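Episode Guide and Air Dates: Frequently Asked Questions

Last revised Friday, May 2, 2003. Maintained by Nkechi Olatunji. Corrections to Ada Greco, listings desk.

General

What does this guide cover?

The guide lists first-run and repeat broadcasts of drama serials, single plays and mini-series shown on the channels we follow. It doesn't cover news, sport, quiz programmes or films made for the cinema. A film first shown on television is treated as a single play.

Where do the air dates come from?

Dates are taken from the advance schedules that broadcasters send out, then checked against the transmitted schedule after the event. Until that check has been made the date is shown with the letter P, for provisional. Once checked, the P is removed. A date with no P can be relied on for reference purposes.

Why does the guide show a different date from my newspaper?

Newspapers go to press early and can't take in late changes. There is also the matter of programmes that start after midnight. The guide files these under the true calendar date, while most newspapers print them at the foot of the previous day's column. A programme starting at ten past midnight on Sunday morning will therefore appear here under Sunday and in the paper under Saturday.

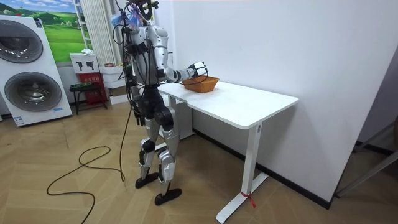 How do I find the date of the next episode?

Open the page for the series and look at the line headed Next. It gives the date, start time, channel and episode number. If the line is blank, no further episode has been scheduled.

Does the guide adjust times for my time zone?

No. All times are local to the broadcaster. Time zone conversion was tried on the old site and withdrawn, as it gave wrong results in the weeks when countries change their clocks on different dates.

Series status

What do the status words mean?

Running: at least one episode of the current series is still to be shown.
Resting: the series has ended and no decision has been announced.
Renewed: a further series has been ordered, whether or not it has a date.
Ended: the makers or the broadcaster have stated that there will be no more.
Closed: a mini-series or serial that was only ever meant to run once.

A mini-series is set to Closed on the night its last part is shown. We don't mark it Ended, as that word is kept for programmes that might have gone on.

Meswood has been off the air for a long time. Why is it still Resting?

No statement has been made. The guide doesn't infer an ending from silence, however long. Meswood was last shown in 2000 and will stay at Resting until something is said in public by the people responsible for it. The same rule applies to Gidside.

Do you accept reports from people who worked on a programme?

Reports are read and kept on file, but they don't change the status line. Only a published statement does that.

Episode numbering

How are episodes numbered?

Each episode has two numbers. The first is its place within its series, written as series and episode with a full stop between them. The second is a running number counted from the first episode ever shown. Mistumton 4.1, for instance, is the first episode of the fourth series.

Specials have a running number but no series number. They are marked S. Pilots are counted only if they were broadcast. 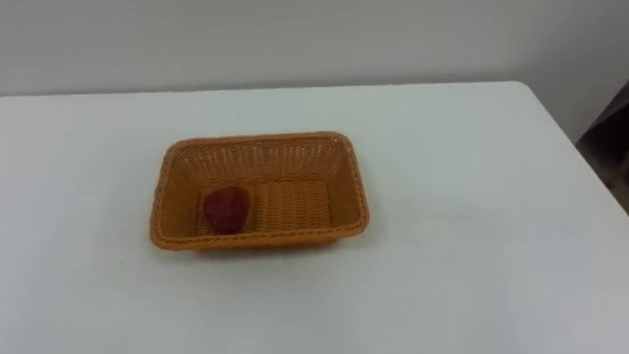 Where two short episodes were shown back to back as a single long programme, the guide keeps both numbers and joins them with a stroke. If they were later repeated separately, the repeats are listed one by one. The same method is used when an overseas broadcaster has cut a long episode in half, except that the halves are given the letters a and b and the running number isn't changed.

What if episodes were shown out of order?

Transmission order is used throughout. Production order, where we have it, is given in the notes column. This affects Malinowski more than any other title in the guide. Its second series was shown in an order that bears little relation to the one in which it was made, and several scenes refer to events that viewers hadn't yet seen. Readers who want to watch the story in sequence should follow the notes column for that series and ignore the running numbers.

Why has a running number changed?

This happens when an earlier episode is found to be missing from the list, or when a programme we had counted as an episode is reclassified as a special. All later numbers then move by one. Please don't use running numbers as permanent references in your own lists. The page number in the guide doesn't change and is the safer thing to quote.

Repeats and recordings

Are all repeats listed?

Repeats on the original channel are listed in full. Repeats on other channels are listed where the schedule was supplied to us. The series pages of long-running titles show only the first broadcast of each episode, with the repeats on a second page. The longest such list at present has 186 entries.

An edited repeat is marked E, with the new running time if known. We don't record what was removed.

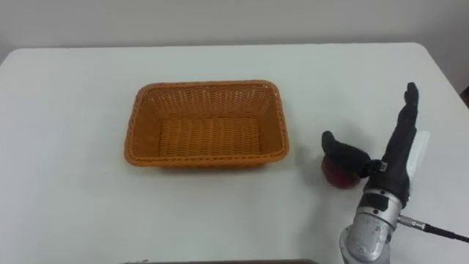

Signed and subtitled repeats are marked in the same column. Where a repeat carried both, both letters are given. Repeats with audio description are being added, beginning with the most recent, and coverage before this year should be treated as incomplete.

Do you sell or lend recordings?

No. We hold no recordings. Requests for tapes or discs will not be answered.

Can I find out whether a series has been released on video?

The release line on each series page gives this, where known. A partial release, such as one containing selected episodes only, is marked Part.

Using the guide

How many titles are listed?

821 at the time of this revision.

May I copy the listings?

Single pages may be copied for private use. For anything larger, write to the listings desk first and state which pages are wanted and where they will appear.

How do I report a mistake?

Send the page number, the line in question, what you believe it should say and your source. A printed listing, with the title and date of the publication, is enough. A home recording is accepted as evidence for a running time but not for a date. Allow two weeks before writing again.

Why do you not give ratings or reviews?

The guide is a record of broadcasts. Whether a programme is worth watching is outside its scope.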